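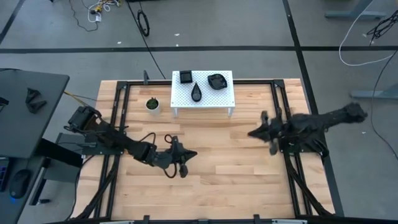 July 27, 2026
The little white shelf

Finally settled the shelf question! I've been going back and forth since June on whether the white one with the holes belongs in the bathroom or out on the big table, and the table has won. It's the Goltent one, the short one on legs, and I love it more than is reasonable for a thing I nearly sent back (the box was crushed at one corner and I was in a mood).

So, the black things live on top of it now. The small square tray is at one end, the pointy teardrop piece is next to it, and the oval dish went over on the other side. I tried the oval in the middle first and it looked like a shop display, so I moved it. The teardrop I'm still not sure about. I bought it in Mandevden on that rainy trip when I would have bought anything to stay indoors, and it has been on three windowsills since then. It stands up nicely with the point at the top, though, and against the white it looks like I meant it.

The succulent stays down on the wood, left of the shelf. I did think about putting it up there with the others, but the round white pot would vanish against all that white and then what's the point of having a nice pot. Also I water like a maniac and I'd rather drip on something I can wipe. Must remember: every 20 days, no more, whatever the leaves seem to be telling me.

I do love that tabletop. All those long pale strips! It cost 135 secondhand and the man wanted 400 to begin with, and I stood there saying nothing for so long that he got embarrassed. Best bargaining I've ever done and it was pure shyness. It needs oiling again before fall. The tin is under the sink, I think, or I lent it to next door.

Things still without a home: the blue bowl, the candle that smells of soap, eight coasters that don't match anything. I looked through the Sala catalog at lunch for a second shelf in the same white and theirs are all taller, with no holes, and the holes are the part I like. The other one I've been eyeing is called Galley and it's meant for spices. Might measure tomorrow.

Had toast for dinner because I'd spent the whole evening sliding a dish two inches left and two inches back. Bed now. Left the dish where it was the first time.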